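Reading time: 5 min

4. Hand tools and the bench in the refurbishing of desktop computers

4.1 Work at the line

The Plondari workshop takes in used office computers, mostly towers, and prepares them for resale or strips them for parts. Over 900 units passed through in the period we studied. Our interest was in the manual part of the job: which tools were picked up, where they were put down again, and how the case was supported while a person worked on it. Dinesh Dwivedi, who supervised the line, gave us access to the benches and explained the order of work.

A unit is first identified from its label and entered in the Jedero stock system. It is then placed on its side and opened. Cards and drives are removed if the sheet calls for it, and the boards are checked for damage. The case is closed again only after the inside has been inspected. Workers may depart from this order, and they often did so when a unit came in with a missing panel or with a fault noted by the previous owner.

Most fasteners on these machines are of two or three sizes. The workshop used to issue powered drivers for all of them, but small screws in sheet metal were easily stripped, and manual screwdrivers came back for work inside the case. Powered drivers remain in use at the packing end, where Broren crates are assembled.

Figure 7 was made at one position on the line.
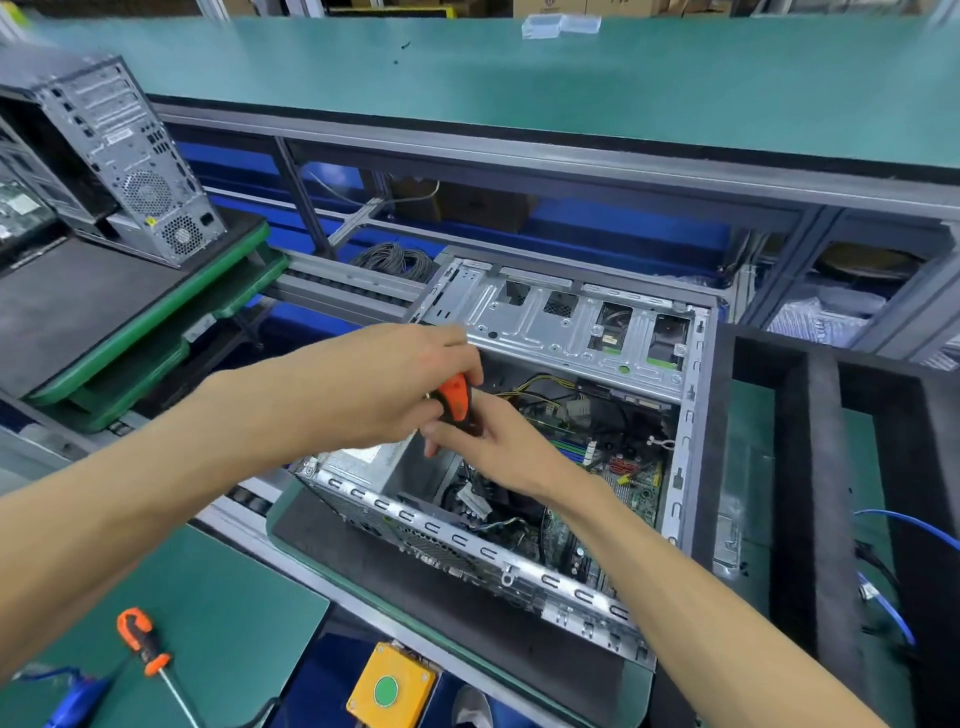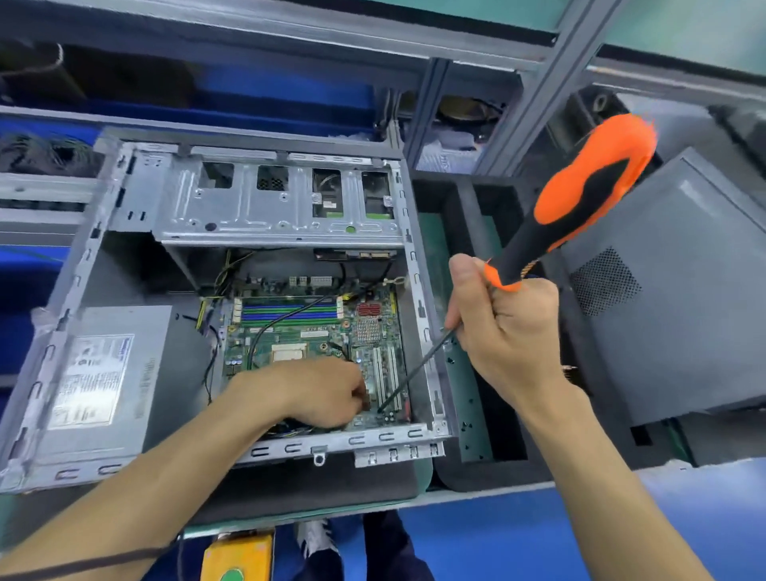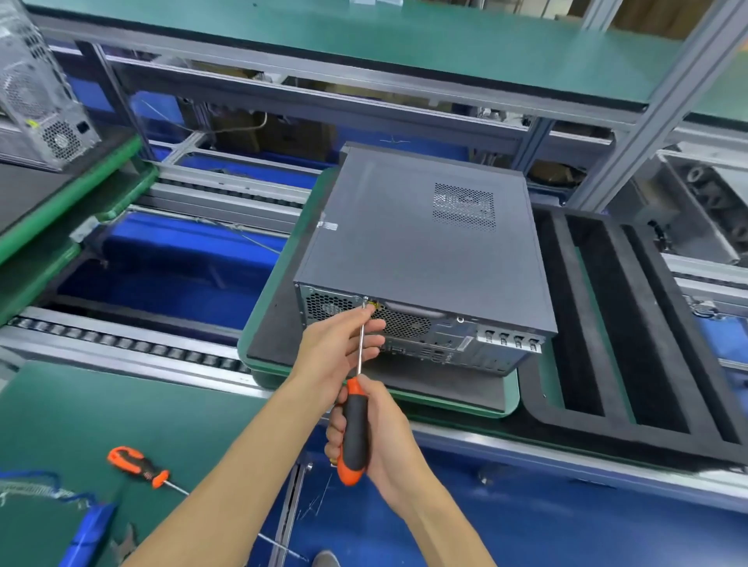 Figure 7. Screwdriver work on desktop computer towers laid on their sides.

Tool storage was the point on which our notes from the benches differed most from the written procedure. The procedure gives each screwdriver a holder at the back of the position, and a worker is expected to return it after each step. In the first and third parts of Figure 7 a second screwdriver with the same orange and black coloring lies on the work surface at the lower left while the other is in the worker's hands. We saw this arrangement at several positions. Yogesh Bhardwaj, who trained new workers during our visits, told us that he had stopped correcting it, as the holder is a long reach and a tool on the near side can be found without looking up. He did ask that shafts be kept out of the path of the moving cases.

4.2 Two-handed use

A second matter is the use of the free hand. Training material from Hamada, which supplied the benches, shows the driver held in one hand and the other hand resting on the case. In practice the second hand had several jobs. It was used on the tool itself, as in the third part of Figure 7, where the left hand steadies the shaft with the tip against a small screw on the rear panel. In the second part, the left hand is down among the expansion slots and the right hand alone has the driver. Workers described the first grip as a habit for screws that are hard to seat, and the second as normal when there is a part to be held.

We asked 16 workers which grip they had been taught. Most said they had been taught neither and had settled on one during their first weeks. Two had come from appliance repair and kept the grip they used there.

4.3 Support of the case

Padding under the case serves to protect the finish and to keep the unit from sliding when force is applied. Workers preferred a mat that gave a little. A harder mat was tried in November and was taken out after complaints that cases turned on it when a tight screw was being loosened. The foam mats wear at the corners, and small screws collect in the worn places. Dwivedi had them lifted and shaken out at the end of each shift.

The written procedure was revised after our last visit. It now allows one screwdriver to be left on the near side of the bench, with the handle toward the worker. The rule on mats was left as it was, and the choice of grip is still not covered.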